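Home Features Conversations Workshop Notes Archive Contact

Practice Makes Skin: an afternoon with a suture pad maker

I'd been told to look for the green door behind the tile shop, and I still walked past it twice. Stuvumley makes suture practice pads (the squishy slabs people learn to stitch on) in two rooms that smell a little like a new shower curtain. The woman who runs the pouring side had a pot of coffee going and a bench covered with pads, some fresh and some stitched half to death. I liked her right away.

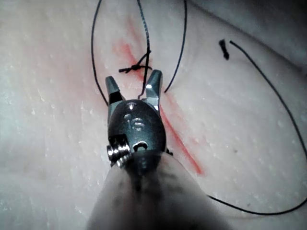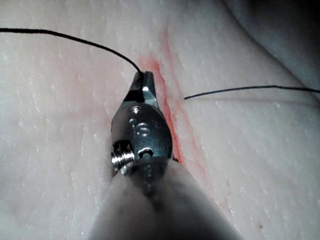
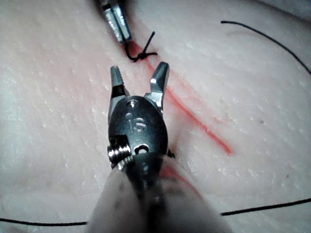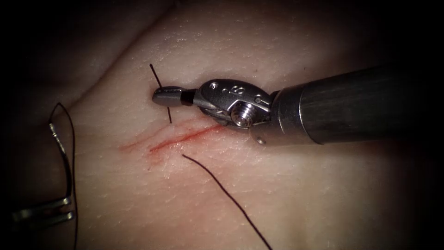
A pale pad and its incision, seen up close.

"Everybody starts by poking it," she told me, and of course I already had my thumb in one. It gives, and then it pushes back a bit, and it's weirdly hard to stop! She let me keep going while she talked.

She came to this from cake decorating, which made me laugh until she explained how much of the job carries over. You're mixing color in tiny amounts, you're chasing bubbles, you're smoothing a surface that shows every mistake. "With fondant you can hide a bad spot under a flower," she said. "I don't get flowers anymore."

The color took her ages. Her first batches came out the pink of a pencil eraser, and the instructors who tried them complained that they couldn't judge their stitches properly against it. So she went paler, and then paler again, and wound up with 19 little jars of test mixes on a windowsill. She still has them, with masking tape labels, and she lined them up for me. I couldn't tell half of them apart. She could, from across the room.

I asked what makes a pad bad, and got the longest answer of the day. Tearing is the big one. If the top layer is too soft, the thread pulls right through like a wire through cheese, and the student thinks they did something awful. If it's too tough, they learn to shove. "I want it to punish you a little," she said. "You should feel it when you come in at a lousy angle. But if you take a decent bite of it, it has to hold."

Her pads go through a small test before they leave. She puts in a row of stitches herself, ties them down snug and leaves the pad on a shelf for 2 days. If the holes have stretched, the batch goes in a bin marked DOORSTOPS, and yes, one was holding the door open while we talked.

She's picky about needles too. She uses a curved one from Tanoli for testing and gets grumpy when people try to push it in a straight line. "It's a curve, so let it travel on the curve! Come in square to the surface and turn your wrist. That's most of what I know about sewing, and I learned it after I'd already started selling these."

Then we got onto texture. The sheen and the fine marks on the surface of a pad depend on the mold, and her favorite mold was a lucky accident, a sheet she bought from Vatano for another job and nearly sent back. She wouldn't tell me what the other job was. She did tell me what the pads cost to make, and then made me promise not to print it.

Before lunch she can pour 85 pads if the room is warm and the radio is decent. After lunch she trims, and she hates trimming. The edges have to be square or they won't sit flat in the Mitetti trays most of her customers use, and a pad that slides around is no good to anyone.

I had a go at stitching, naturally. It took me 90 minutes to close one cut, and I'm counting the time I spent looking for the needle on the floor. My knots were lumpy and one side sat higher than the other. She turned the pad around in her hands for a while, very kindly, the way you'd look at a child's drawing.

"You pulled too hard here," she said, pressing next to the third stitch. "Everybody does. People think tight means safe, but you only want the edges to touch. Go again on the other side, there's plenty of pad left."

So I did, and the coffee went cold, and my second row was a bit straighter than the first.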